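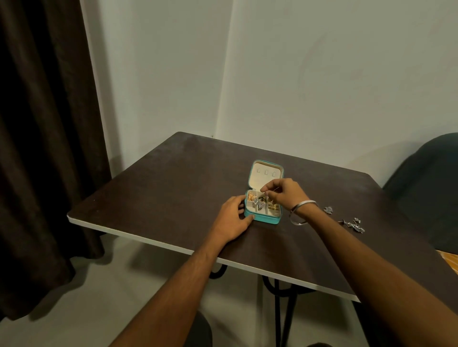
Nives Grasso
Gripper test engineer, Brotex

1/ Small-parts round of the gripper comparison. Task: take chains and earrings out of a divided jewellery box and put them back. Two candidates, the Piras parallel jaw and the Clalholm three-finger. Human baseline first, by hand, same kind of box.

2/ The baseline does most of its work with thumb and index finger. The left hand holds the tray by its front corner. Our single-arm cell has no left hand, so the box goes in a clamp and we lose the option of tilting it.

3/ Piras, stock pads, 100 attempts on single earrings lying on the table: 30 misses. Nearly all were flat pieces where the pad rode over the top. Ground the tips to a narrower edge and the misses dropped to four.

4/ Clalholm on the same set was worse. The third finger fouls the dividers whenever the piece sits close to one. Good on the closed box, though – it picks that up cleanly from any side.

5/ Tangled chains: neither. Both lift the whole clump or nothing. Kamlesh Pandey suggested a hooked tip and a slow shake. Tried it at three speeds. The slow one frees a chain now and then, at over 200 seconds a go.

6/ Camera notes. Rhinestones throw enough glare to punch holes in the depth image. Dropping exposure helps the stones and loses the cream lining. We now take two exposures and merge them in Grendance before planning the grasp.

7/ Controller log for the narrow-tip runs is 3035 lines. Force at contact is noisier than I'd like below the first newton, and I suspect the cable routing at the wrist.

8/ Next: softer pads on the Piras, same ground tips, cable moved. Clalholm goes back on the shelf until we do boxes again in October.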